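Hedvika Havlíček keeps two folders on automation. The thick one holds quotes. The thin one holds things she has signed.

She plans equipment spending for Pivside, which runs prepared-food kitchens, and since April she has been asked three times when the arms are coming. "I ask back, coming to do what?" she says. "Usually that's the end of the meeting."

The offer on her desk is from Isoden. It comes to $939 a month per arm over 17 months, with the gripper included and the installation not. She has gone through it with a pencil. Training is extra. So is the second visit, if the first one doesn't take. "I've bought ovens for 11 years," she says. "I know where they hide the money."
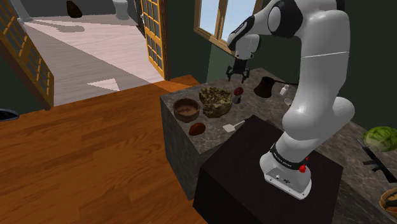 Havlíček's main complaint is with simulation, and how early in a sale it gets treated as proof. Vendors now show the arm at work in a rendered kitchen before anyone has measured a real one. She doesn't mind the method. She minds the budget line that follows from it. "Look at the floor space. You've got a pedestal parked right up against the counter, and the counter wraps around it. Where does my cook stand?" The spatula and the little long-handled pot interest her more than the arm does - two awkward shapes for two fingers, she says, and she wants a price for the day one of them gets dropped.

Korncombe, a smaller rival, leased a unit last year through a dealer called Šťastný. Havlíček called them and got a polite answer with no numbers in it.

Her own plan, dated May 2024, sets aside money for one trial of 9 weeks, in one kitchen, with a right to send everything back. Isoden has yet to agree to the last part. "Then they can keep it," she says. "I need a dishwasher anyway."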